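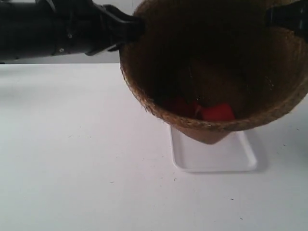
July, nearly 11 at night, and I'm still chewing on what Merja said at lunch, that she misses having sore wrists. I laughed and then felt bad, because I know what she means! Before the arms came to Rekcombe the tipping bench was the loud end of the room, everybody yelling over each other. I stood there half the morning and watched black jaws holding a basket by its rope rim over the little white tray, red pieces down in the bottom of it, and my hands kept wanting to reach in and take over.

Ekrem says we'll all be "minders" by fall – same pay, new badge. He's been on that bench since 1992 and now he gets a tablet and a stool (he hates the stool). 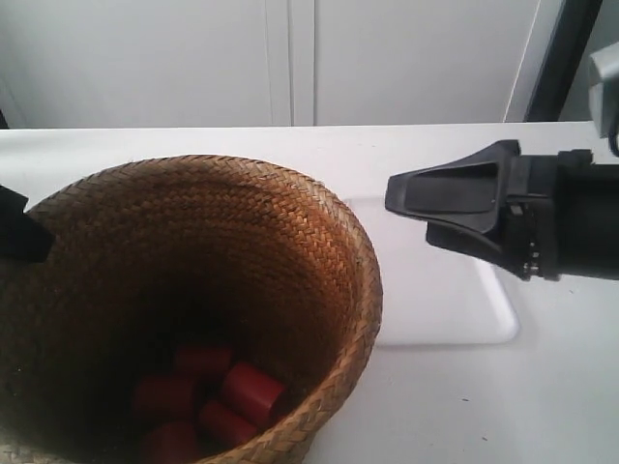 My own job is changing too, I guess. Irén wants me to write up every stop on the Soylu sheet, and I've never been a paperwork person. Today I had five red cylinders in the bottom of the braided basket and the gripper out over the tray beside it, and I wrote two lines and then got stuck on how to spell "cylinder." Lambros offered to swap me his packing shift. I might say yes. Need to call Mom tomorrow.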